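Cleaning Day at the Hernton Fitness Room
August 15, 2023

Two times in a year we close our small fitness room for one day and clean everything from top to bottom. The last time was in February, when the heating was also repaired. The room is used by the people of our building and by the neighbors from Modside, altogether more than 200 members, so in half a year a lot of dust and fingerprints come together.

We started at 10 in the morning. First all the mats went out to the yard and were hung over the fence. After this we took the machines one by one, 14 of them, beginning with the bikes near the door and ending with the treadmills.

The treadmills need the most patience. Dust goes under the side rails, and the consoles are touched by everybody with warm hands. For the buttons and the display we take only wet wipes, never a spray, and we go slowly around each button. A glossy display can look worse after the first wipe than before it, so please do not give up too early - a second wipe and then a dry cloth will help.
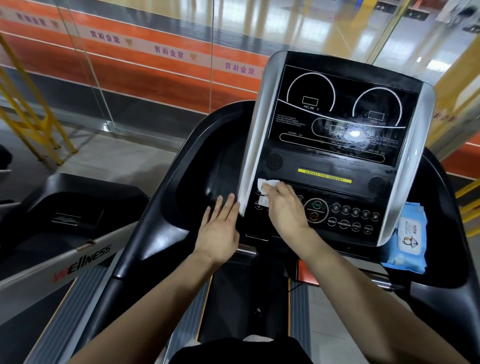
The handrails come next, and then the belt. For the belt we use a soft brush and a little warm water, with the plug pulled out of the wall. Please remember that the belt should be dry before somebody runs on it again.

We also want to thank the shop Hateck, which gave us a box of cloths for free, and the bakery Ren for the rolls at lunch. They were eaten very fast.

A few things were found behind the machines: one gray towel, a key with the number 104, and a single sports shoe for the left foot. They are kept in the drawer at the entrance until the end of the month.

The room is open again with the normal hours. Wipes are on the shelf beside the mirror, and we ask every member to clean the console and the handrails after training. The next cleaning day will be in February, and the list for helpers will hang on the door in January.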